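Progress Report to the Leckie Fund
Rindeck Memorial Notices Project
May 21, 2021

Dear friends at the Leckie Fund,

It is a pleasure to write to you again, and I hope you will forgive me if this runs a little longer than the form allows (the last one did too, and you were very kind about it). When you agreed to support us, our aim was to gather the death and funeral notices of Rindeck and the villages nearby into one place where families could find them, and to help people who have to write such a notice and have no idea where to begin. I'm glad to say both halves of the work are well along.

The gathering has gone faster than we dared hope. We now have around 2000 notices typed up and checked, most of them from the old Rindeck weekly and a good many from the bound parish bulletins at Bornska, which the church very generously let us borrow over the winter. Another 200 are typed but still waiting for a second reading. These are mostly the Bornska ones from before the war, where the print is faint and the family names are spelled one way in the heading and another way in the text. We have decided to keep both spellings, so that a grandchild searching under either one will find the right person.

The writing help has been the part closest to my heart. We held four evening sessions by video, the last of them in March, and people stayed on long after the hour was up, talking about their mothers and uncles and what on earth to do about the name of a first husband. Out of those talks came a plain little booklet on wording a notice, with a page on services that had to be put off or held with only a handful of mourners. That page was not in our original plan, but so many families asked for it this past year that we would have been foolish to leave it out! 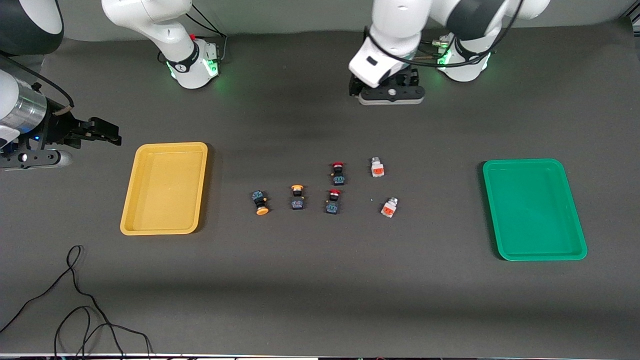

Two white robot arms mounted along the back of a dark gray tabletop.

As for the money, we have kept within the grant and I am pleased about that. Printing the booklet came to $400, a bit less than we had set aside, and the Makano print shop folded and stapled the whole run at no extra charge. With your permission we would like to put what was left over toward a second printing, as both of the funeral homes in town have asked for more copies to keep by the door.

One thing has slipped. We had promised you a searchable index by this spring, and it isn't ready. The names and dates are in good order, but the burial places are a muddle, with the same cemetery going under two or three names depending on the decade, and I would much prefer to sort that out properly before families start relying on it. We expect to have the index open to the public by the end of the summer, and the remaining Bornska notices should be read through well before then.

Thank you again, from all of us, for your patience and your faith in this work. A copy of the booklet is in the mail to you with the expense sheet tucked inside the back cover, and if anything in the figures looks odd, please do call.

With warm regards,
The Rindeck Memorial Notices Project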